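Siete semanas sin televisor

19/07/2023

El televisor dejó de encender a finales de mayo y todavía no lo hemos cambiado. El técnico de Ilgate pedía casi lo mismo que cuesta uno nuevo, así que lo llevé al punto limpio y dejamos la decisión para más adelante.

La primera semana fue rara. Cenábamos y luego cada uno se iba con el móvil a una habitación distinta. Después Nanami trajo una radio vieja de casa de su madre y empezamos a dejarla puesta por la noche — casi siempre música, a veces un programa de viajes.

También he vuelto a leer. Voy por la página 77 de una novela que tenía empezada desde hace años. Leo en el sofá, con un cojín detrás de la espalda, y suelo dejarlo cuando me entra sueño.

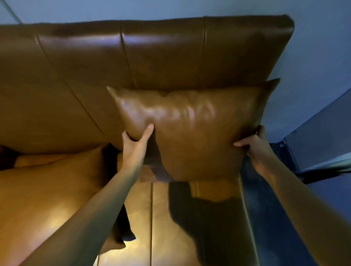

Lo que echo de menos

El ciclismo, sobre todo. En julio siempre veía las etapas de montaña y este año las sigo por la radio, que no es lo mismo. Johannes me invitó a ver una en su casa y acabamos hablando de otra cosa.

Las noticias no las echo de menos. Leo el periódico por la mañana, hasta 22 minutos si el autobús se retrasa, y con eso me basta.

En septiembre volveremos a hablar del asunto. Nanami quiere uno pequeño y yo preferiría esperar a Navidad.

Archivado en: Cosas de casa
9 comentarios · Compartir
Contacto | © 2023 | Volver arriba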